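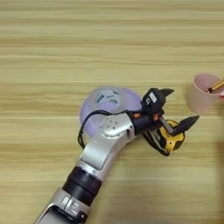 Steltberg Unscented Hand and Body Lotion

Product code 512
Supplied in bottles and in refill pouches

The Steltberg Unscented Hand and Body Lotion is a light, water-based lotion for daily use on the hands, arms and body. It contains no added perfume or colouring and is intended for customers who find scented products too strong, or who wash their hands often during the working day. The lotion spreads easily and is suitable for use before putting on cotton gloves.

The present recipe replaced the earlier one in July. The amount of shea butter has been reduced and oat extract has been added. Customers who prefer the former, heavier texture are advised to consider the Steltberg Night Cream, which remains unchanged.

Directions for use

Apply a small amount to clean skin and rub in until absorbed. Repeat as needed. For very dry hands, apply in the evening and leave overnight. The lotion is for external use only. Avoid contact with the eyes; should contact occur, rinse well with clean water. Do not apply to broken skin. If redness or itching develops, stop using the product and consult a pharmacist.

Customers with known allergies should read the full list of ingredients on the label before first use. The lotion contains oat extract and sweet almond oil.

Storage

Store upright at room temperature, away from direct sunlight. Once opened, the bottle should be used within the period printed beside the open jar symbol. Slight thickening may occur in cold weather - this does not affect the quality of the lotion, and a bottle kept indoors overnight will normally return to its usual texture.

Refills

Refill pouches hold enough lotion to fill the standard bottle 2 times. Bottles should be washed, rinsed and fully dried before refilling. Pumps may be bought separately. Please note that pumps from the Rusu range have a different thread and do not fit Steltberg bottles.

Availability

The lotion is sold at the Hekamness shop and at the Destwood counter, and may be ordered by post. Refill pouches are not held at Destwood but can be sent there for collection on request. Trade customers, including salons and guest houses, may order by the case. Trade accounts are managed by Anca Anghel at the Hekamness office, to whom applications should be addressed in writing.

Returns

Unopened items may be returned in their original packaging with proof of purchase. Opened items can be accepted only where the product is faulty. Questions about ingredients should be directed to Despina Buzatu, and questions about orders already placed to Ha-neul Ko. Please quote the product code and the batch number, which is printed on the base of the bottle or along the lower seam of the pouch.

Page last revised: Tuesday, August 8, 2023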